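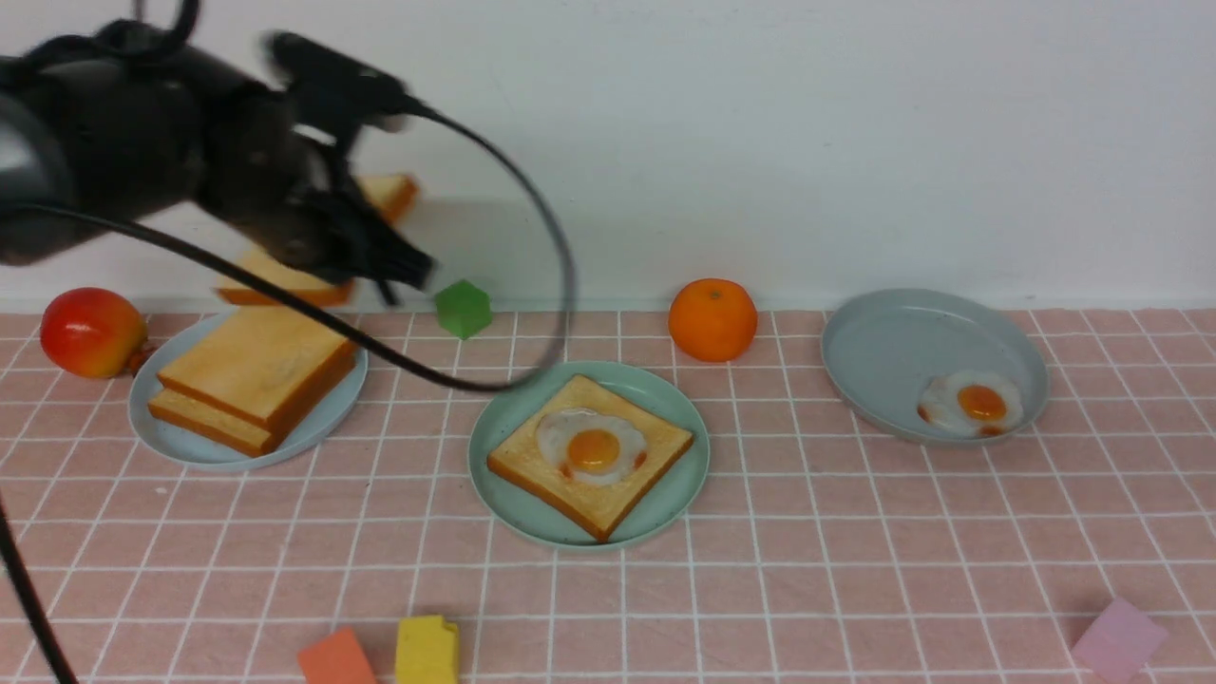 Ticket 255: Greifer hält Brotscheibe, Arm schwingt zu schnell

Support > Greifarme > Lerlow Tischkit > Offene Fälle

Kategorie: Hardware & Steuerung

Lesezeit: 3 Minuten

Produkt: Lerlow Tischkit mit einem Arm, Steuerung Cundis
Status: in Bearbeitung

Beschreibung vom Kunden

Guten Tag, wir testen das Lerlow Kit seit June für eine mögliche Bestellung. Unsere Aufgabe ist die Demo "Frühstück" aus dem Paket Drirkby: Der Arm soll Scheiben vom Spielzeugbrot und Spiegeleier zwischen drei Tellern umlegen. Das Greifen selbst funktioniert gut. Mein Problem ist die Bewegung zwischen den Tellern. Der Arm beschleunigt dort so stark, dass die Scheibe in der Kamera nur verwischt und doppelt zu sehen ist. Die Erkennung meldet in diesem Moment den Fehler 52 (Objekt verloren) und der Ablauf stoppt.

In Cundis habe ich die Geschwindigkeit auf 84 Prozent gelassen, das ist der Wert aus der Anleitung. Unterlage ist die rosa Tischdecke mit weißem Gitter, dahinter eine weiße Wand.

Antwort Support

Danke für die genaue Beschreibung. Bitte machen Sie die folgenden Schritte und schreiben Sie nach jedem Schritt das Ergebnis.

1. Geschwindigkeit in Cundis auf 52 Prozent stellen, die Beschleunigung auf "weich".
2. Das schwarze Kabel vom Arm prüfen. Es darf bei der Bewegung nicht vor der Kamera hängen.
3. Belichtung der Kopfkamera von automatisch auf fest umstellen.
4. Die Demo neu starten, aber nur mit den Brotscheiben.

Rückmeldung vom Kunden

Schritt 1: gemacht. Der Fehler kommt seltener, aber er kommt noch.

Schritt 2: Hier habe ich etwas gefunden. Das Kabel macht einen großen Bogen nach rechts und liegt dann mit einer Schlaufe vor dem Brot. Ich habe es mit zwei Klettbändern am Arm befestigt – leider sind im Kit keine dabei, ich habe eigene genommen.

Schritt 3: Den Menüpunkt habe ich zuerst nicht gefunden. Er steht unter "Odukoya Vision" und nicht unter "Kamera", wie es im Handbuch geschrieben ist. Bitte korrigieren Sie das.
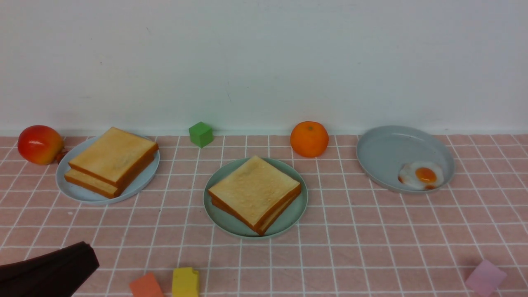
Schritt 4: Sieben Durchläufe gemacht, davon sechs ohne Fehler. Einmal hat der Greifer die obere Scheibe auf dem mittleren Teller verdreht abgelegt, wie eine Raute. Ist das noch in der Toleranz? Im Datenblatt steht für die Drehung kein Wert.

Antwort Support

Für die Drehung gibt es in der Demo keine Grenze, geprüft wird nur die Position auf dem Teller. Wenn Sie eine gerade Ablage brauchen, aktivieren Sie bitte in Drirkby die Option "Winkel halten". Dann wird der Ablauf langsamer. Den Fehler im Handbuch habe ich weitergegeben, die Klettbänder schicken wir Ihnen ohne Kosten.

Rückmeldung vom Kunden

Vielen Dank. Ich teste "Winkel halten" am Montag und lasse das Ticket bis dahin offen.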